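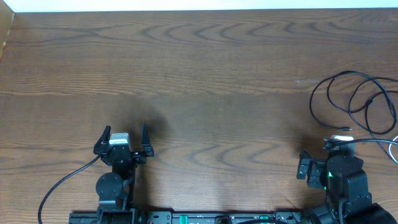

Figure 1. Reference tabletop, showing waved grain with repeated arches and zigzags. A small pale scuff lies near the right side of the upper table.

Research > Reports > Domestic Surfaces > Section 4

4. Grain, light and small items on wooden tabletops

4.1 Purpose of this section

The previous section dealt with the height, size and placing of tables in shared work rooms. The present section is concerned with the top surface alone. It asks how far the pattern of the wood affects a person's ability to see small or thin things that have been left on it, and how far the lighting of the room changes the answer.

The question arose during the first round of home and workroom visits. Occupants were asked to name the surface on which they most often lost sight of things. Many named a table that they also described as their best or favourite one, and a large share of those tables had strong dark grain. Bisht had already suggested that a lively surface makes cleaning marks less obvious. If so, the same quality might be expected to hide objects as well as marks, and the authors considered that the matter deserved separate treatment.

4.2 Terms

In this report, grain means the lines and streaks visible on the finished face of the wood. Figure is the usual trade word for the larger pattern that these lines make, but it is avoided below so that it is not confused with the numbered figures. Pattern is used in its place. Four kinds of pattern were recorded: plain, striped, waved and ringed. A waved top has lines that bend back and forth along their length. A ringed top has closed or nearly closed ovals, one inside another. A single top may be waved in one part and ringed in another, and in such cases both terms were entered.

Ground colour refers to the paler wood between the dark lines. It was judged by eye against a printed card supplied by Orutitz, in daylight where this could be arranged. Contrast refers to the difference between the ground colour and the darkest lines, and was graded low, medium or high.

No attempt was made to name the timber. Stain and finish often make this unsafe without taking a sample, and owners' own accounts of what their tables were made of did not always agree with their receipts.

4.3 Tables and raters

The survey covered 143 wooden tabletops in homes, training rooms and small workshops. Tops covered by a cloth, a mat or a sheet of glass were left out, as were painted tops through which no grain could be seen. Where a room held more than one suitable table, the occupants chose which was to be entered.

Seven raters took part. Trilok Goel and Diane Kowalchuk trained the others over two sessions, using the table shown in Figures 1 and 2 as the common reference. This table was chosen on account of its brown finish and its pronounced lines, which place it at the high end of the contrast scale. Its grain is waved in some parts and ringed in others, so that both terms apply.

Raters were asked to look at each top from at least two heights, one standing and one with the eyes brought low over the surface. The change is larger than might be supposed. From a standing height the eye takes in the run of the pattern as a whole. From low down the lines crowd together towards the far edge, single knots become large, and any reflection from a window or lamp spreads across more of the wood. On the reference table the low view shows a soft reflection brightening part of the top, with the wood a little darker towards the corner nearest the eye.

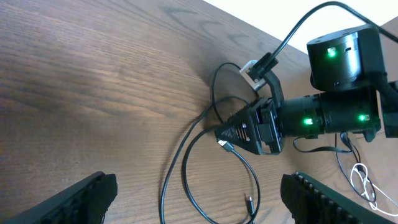
4.4 The light across the top

Light was recorded by direction and by strength. Direction was entered as overhead, side or mixed. Strength was entered in three steps, with a note wherever part of the top appeared washed out, meaning that the grain there had lost much of its contrast through glare.

Side light was the most troublesome condition for the raters. Under it, one part of a top can look rich and dark while another part of the same top looks pale. Kowalchuk proposed that such tops be divided into near and far halves, taken from the window, and graded twice. This was adopted from the second week. Earlier entries were graded again where the room could be revisited, and otherwise were set aside.

A second difficulty concerned shadow. Shadows with soft edges were easily read as part of the stain, above all on brown tops. Raters were told to pass a hand between the light and the table before grading. Where the dark area moved or changed, it was to be ignored. Marks in the finish were treated in the same way: a scuff, such as the pale one on the reference table, was noted on the sheet but was given no weight in the contrast grade.

4.5 Items used for the finding task

The items were chosen from things that occupants said they lost. They fell into three groups. The first was made up of dark, thin items, chiefly black cable. The second was made up of small metal items, including plug ends, washers and keys. The third was made up of clear items, among them scraps of wrapping film and the peel-off covers from new goods.

Cable was given the most attention, as it was named more often than anything else. It is an awkward item to study. A length of thin black cable seldom lies straight. It springs into loops, the loops cross, and the eye must then separate its curve from the curves of the grain beneath. On a waved or ringed top the two may run side by side for a good part of their length. Connectors help a great deal. A black moulded housing with a silver metal tip gives the eye a hard-cornered shape, which the wood does not offer anywhere, and raters tended to fix on this first and then trace the cable back from it. Faint shadows thrown by the loops were also of use, though they were thin.

Clear plastic was the hardest group. A scrap lying flat takes on the colour and the lines of the wood under it, and is given away only by a slight sheen or a crinkled edge.

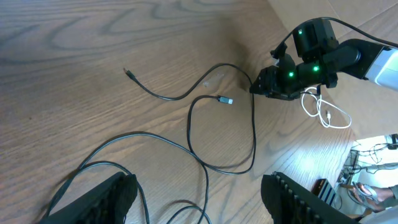 For this reason, the clear items were scored separately from the other two groups, and the results are not added together in the totals below. Ravindra Bajpai had argued at the planning stage for leaving them out. They were kept at the request of the workshop owners, several of whom reported sweeping up such scraps only when they stuck to a sleeve.

Each rater stood at the long side of the table, looked at a card naming one item, and then looked at the top. The time taken to touch the item was written down by a second person. An item that had not been touched when the time ran out was entered as missed. Items were moved between turns while the rater faced the wall.

4.6 Results

In all, 642 turns were recorded. Of these, 530 were complete and were kept. The remainder lacked a light grade, or had been made on side-lit tops before the change described in 4.4 and could not be repeated.

The main finding is that pattern and light acted together. On plain and striped tops the direction of the light made little difference to the finding of dark cable. On waved and ringed tops it made a clear difference: cable was found more slowly in the darker half of a side-lit top than in the paler half. The likely cause is simple. Glare weakens the grain more than it weakens a black object lying over it, and the cable is left standing out from its ground.

Small metal items showed the opposite tendency. A silver tip was found quickly on a dark brown ground and less quickly where the wood was washed out. Differences between waved and ringed tops were slight for this group, and the authors do not place any weight on them.

Clear items were missed more often than any others on every kind of top. Raters who bent down to bring their eyes near the level of the wood did better than those who remained upright. The rules neither required nor forbade this, and it was noted only in the margin of the sheets. A later study should control for it.

The edge of the table also had an effect that had not been looked for. Where the wall behind was white, raters reported that the far strip of the top seemed darker than it was, and some passed over items placed there. Shanti Vashisht has suggested that this be tested with a brown board stood against the wall. At the time of writing the board had been used in the Fladik rooms only, and too few turns had been made for a result to be given.

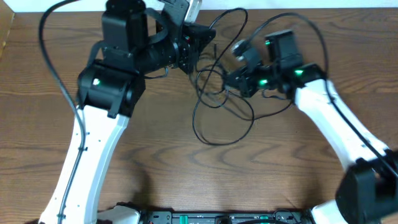 Figure 2. Reference tabletop, showing ringed grain. The concentric ovals lie in the middle and lower area, and a strip of white wall is visible beyond the far side.

4.7 Ringed grain and the resting point of the eye

Several raters remarked that their gaze went first to the rings. A set of ovals one inside another, as in Figure 2, has a centre, and the eye appears to treat that centre as the middle of the table wherever it falls. Items laid on or close to a set of rings were touched sooner than items laid elsewhere on the same top, provided that they were small and compact. Long cable did not benefit.

Cyprian Bielecka has pointed out that this could be an effect of placement, as the people setting out the items may themselves have been drawn to the rings and used them as a resting place more often than chance would allow. The sheets do not settle the matter. Positions were recorded on a coarse grid, and a grid square may hold the whole of one oval and part of the next.

4.8 Limits

The raters knew the purpose of the work. They also became better at the task over time, and the order in which tables were visited was set by the occupants' convenience. Tops with heavy wear are few in the survey, and none of the conclusions should be carried over to them. The contrast grades rest on the eye alone. A meter borrowed from the Gasau office was tried on Monday visits but gave readings that changed with the angle at which it was held, and these were not used.

4.9 Advice to occupants

Occupants who asked for advice were given the following. A plain mat in a pale colour, placed where cables and small parts are handled, serves better than a change of lamp. Black cable should be coiled and tied before it is put down on a patterned top. Wrapping film should go straight into a bin or dish when a packet is opened. A side window need not be covered, but it is worth moving to the other side of the table before giving up a search.

The grading card and the blank rating sheet are set out in Section 5, with notes on their use in rooms that have mixed light.

Last updated: April

Contact the Domestic Surfaces group | © Domestic Surfaces group | Back to top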